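Plulavton Drying Cabinet
Set-Up and Use Guide

Section 4: Placing, Leveling, and First Load

Read Section 3 (Unpacking) first. If the cabinet was shipped on its back, stand it upright and leave it unplugged overnight.

4.1 Choosing a place

The cabinet is 51 inches tall with the feet screwed all the way in. It needs a hard, flat floor. Carpet and thick mats block the lower air intake.

1. Pick a spot with open space on both sides and behind. A hand should fit easily between the cabinet and the wall.
2. Check that the door can open all the way without hitting a sink, a shelf, or another door.
3. Check that the power cord reaches a grounded wall outlet. Do not use an extension cord or a power strip.
4. If the room has no window, connect the vent hose (Section 6) before the first load.

CAUTION: Do not place the cabinet in a bathroom within reach of a tub or shower.

NOTE: Houses built before 1960 may still have two-prong outlets. Have an electrician replace the outlet. Do not cut or bend the ground pin, and do not use an adapter.

4.2 Leveling the feet

You will need the flat wrench from the parts bag and a small level.

1. Slide the cabinet to within arm's length of its final place.
2. Set the level on top, front to back.
3. Turn the front feet counterclockwise to raise the front or clockwise to lower it.
4. Turn the level side to side and repeat.
5. Open the door halfway and let go. The door should stay where you left it. If it swings shut, raise the front feet one half turn and try again.
6. Tighten the lock nut on each foot against the cabinet.
7. Push the cabinet into place and check the level again.

The rear feet are set at the factory and seldom need to be moved. If the floor slopes toward the wall, see "Uneven floors" in Section 9.

4.3 Hanging the rails and shelf

The cabinet comes with 4 rails and one wire shelf. The rails fit into the slots in the side walls. The curved end of each rail goes to the left.

1. Hold the rail level and push the curved end into the left slot until it stops.
2. Lower the straight end into the right slot. You should hear a click.
3. Pull down lightly on the middle of the rail. If it lifts out, the straight end is not seated.
4. Repeat for the other rails, working from the top down.
5. Rest the wire shelf on the two pegs near the bottom. The raised lip faces the door.

If a slot cover is missing, order part number 1796 from Vullness. The cabinet can be used without the cover, but lint will collect in the slot.

4.4 Getting small items ready

Small towels, washcloths, and socks dry unevenly when they go in as a pile. Sort them before you open the cabinet door.

1. Spin the load in the washer at the highest speed the care labels allow. Clothes should not drip.
2. Shake out each piece.
3. Put a tray or basket next to the cabinet. A shallow tray with a rim works well, on a table or on the floor.
4. Fold small towels once over a rail, with both ends hanging free. Leave a finger's width between towels.
5. Lay socks flat on the wire shelf in a single layer. Long socks can go over the lowest rail.
6. Keep pieces with metal buttons or zippers away from the side walls.

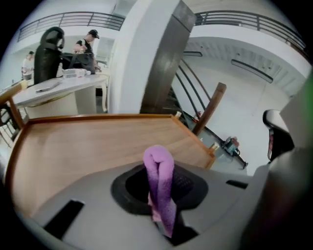
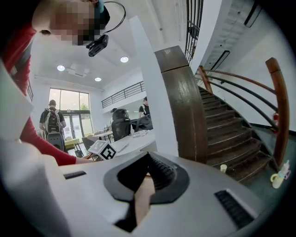
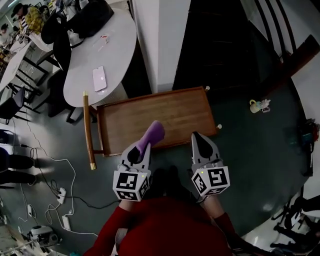 First picture: small towel folded over into a narrow loop. Third picture: wooden tray on the floor.

Thick bath towels take up two rails. Hang them over the top rail and the one below it and leave the rest of the cabinet empty for that load. Bath mats with a rubber backing must not be dried in the cabinet at any setting.

4.5 Running the first load

The first load should be short. A slight smell from the heating plate is normal during the first hour and goes away with use.

1. Make sure the lint screen is in its slot at the bottom of the door. The cabinet will not start without it.
2. Plug in the cord. The green light comes on.
3. Hang two or three cotton towels and close the door.
4. Turn the left knob to LOW and the right knob to 30.
5. Press START. The fan runs alone for one minute, and then the heat comes on.
6. When the buzzer sounds, wait for the fan to stop before opening the door.
7. Feel the hems and the folded part of each towel. These spots dry last. If they are still damp, turn the towels over and run another 15 minutes.

CAUTION: The rails may be hot at the end of a cycle. Take hold of the cloth and lift it off. Keep children away from the open door.

Suggested settings

Washcloths and small towels, cotton: HIGH, 45 minutes
Bath towels, cotton: HIGH, 90 minutes
Fleece and microfiber: LOW, 40 minutes
Socks, mixed: LOW, 60 minutes
Wool: AIR ONLY, checked every hour
Swimwear: AIR ONLY

Times are for a half-full cabinet with the vent hose connected. Add 15 minutes for a full one. In a cold basement or garage, drying takes longer, and the buzzer may sound before the load is done.

4.6 After each load

1. Pull out the lint screen and wipe it with a dry cloth.
2. Empty the drip cup under the wire shelf.
3. Leave the door open a few inches until the inside is cool.

Fold and put away towels only when they have cooled. Warm towels can feel dry when there is still some water in the hem.

4.7 If something is not right

Green light does not come on: check the wall outlet with a lamp, then press the reset button on the back of the cabinet.
Fan runs but there is no heat: the right knob may be set to AIR ONLY. If it is not, unplug the cabinet for ten minutes and try again.
Rattling noise: one of the rails is loose, or a foot is off the floor. Go back to 4.2 and 4.3.
Door will not stay closed: clear any cloth from the door seal.
Water on the floor: the drip cup is full or missing.

If the trouble continues, call Vullness service at the number on the warranty card. Have the serial number ready. It is printed on a label inside the door, near the lower hinge.

Section revised 16 June 2021. Replaces the March printing.

Continue to Section 5: Timer and Delay Start.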